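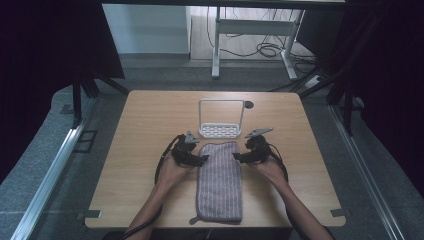
Last updated 11 May 2019

These are the questions we get most often about microfibre cloths at the Skusbridge shop. If yours isn't covered, ask at the counter or email Jummai Danladi, who looks after the cleaning range.

## Washing

**Can I wash a microfibre cloth with my towels?**
No. Cotton sheds lint and microfibre holds on to it. Wash the cloths together, or with smooth synthetics such as sports shirts.

**What temperature?**
Warm is fine for dusting cloths. Kitchen cloths can go up to 60 degrees if the label allows it. Don't use bleach.

**Should I add fabric softener?**
No. It coats the fibres and the cloth stops picking things up. If you've already done it, run the cloth through two warm washes with a little plain detergent and it will usually recover.

**Can they go in the dryer?**
On low, without dryer sheets. Most people use the line.

## Using and folding

**How do I fold a cloth for wiping?**
Lay it flat, bring the long edges together, then fold the short ends over. You get several clean faces, and you turn to a new one as each gets dirty.

**Is a ribbed cloth different from a smooth one?**
A ribbed weave is better on crumbs and dried splashes. Smooth cloths are better on glass. For mirrors, use the Greltidlow glass cloth slightly damp and finish with a dry one.

**Can I use them on a wood veneer table?**
Yes, wrung out well. Wipe along the grain and dry straight after. Take care at the edge banding and around any cable hole – water left sitting there can lift the veneer.

**Can I cut off the fabric tab?**
You can, but leave a few millimetres so you don't nick the hem. Or keep it and hang the cloth by it, if it's the looped kind.

## Drying and storage

**Where should I keep a wet cloth?**
Somewhere air can get at it. Over the tap is all right. A sink holder with holes in the base also works, as long as you rinse the tray now and then. Don't leave the cloth scrunched up under a sponge.

**Why does mine smell after a day?**
It's staying damp. Rinse it in hot water, wring it hard and open it right out to dry. If the smell is still there after a wash, retire it to the shed.

## Orders

**Which sizes do you stock?**
The Bonidel cloths come in packs of 4 or 6. The Shehu floor cloth is sold singly and measures 510 by 600 mm.

**Will you have more colours?**
The next delivery is due in September. We don't have the colour list yet.

**Can I return an opened pack?**
Only if there's a fault, such as a hem coming undone. Bring the receipt and the cloth – washed, please.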